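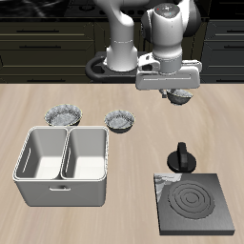 Chapter 4
Grain, Sheen, and Color in Interior Surfaces

4.1 Scope of the chapter

Chapter 3 dealt with the strength and wear of surface materials. The present chapter deals with how those materials look once they are in place. Three properties are treated separately: grain, sheen, and color. They interact in practice, and Section 4.5 returns to the combined case.

The term grain is used in a narrow sense throughout. It refers to the visible line pattern on a surface, whether the pattern comes from the growth of a tree, from a printed layer, or from a mechanical process such as brushing. The direction of fibers inside the board is called fiber direction and was covered in Section 3.2.

4.2 Direction of grain

Grain direction is stated relative to the longest edge of the finished piece. Lines that run with this edge are called long grain, and lines that run across it are called cross grain. On drawings, direction is shown by a double-headed arrow inside the outline of the part. A part with no arrow may be cut either way.

Vertical grain tends to make a wall read as taller. Horizontal grain tends to make it read as wider. The effect is weak when the contrast between lines is low and almost disappears under flat, even light.
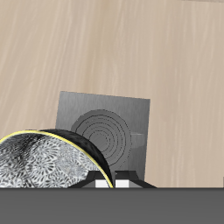 Figure 4.1 Gray panel with vertical streaks in front of a light tan wood-grain surface.

Where two patterned surfaces meet, the designer must decide if their lines will agree. In the Dulville library study, reading rooms were fitted with matched and unmatched panels, and 726 visitors were asked to rate them on a scale of one to nine. Matched rooms scored higher for calm. Unmatched rooms scored higher for ease of finding the door — a result that later work at Drerarby did not repeat. The full tables are given in Appendix B.

4.3 Sheen

Sheen is the share of light that a surface returns at the mirror angle. It is measured with a gloss meter and reported together with the angle of measurement. A reading without an angle has no meaning and should not be entered in a schedule.

For shop work, the Rivadeneyra scale is often enough. It has four steps: flat, low, medium, and full. Samples are compared by eye under a shaded lamp, first along the grain and then across it. If the two readings differ, both are recorded, with the reading along the grain written first.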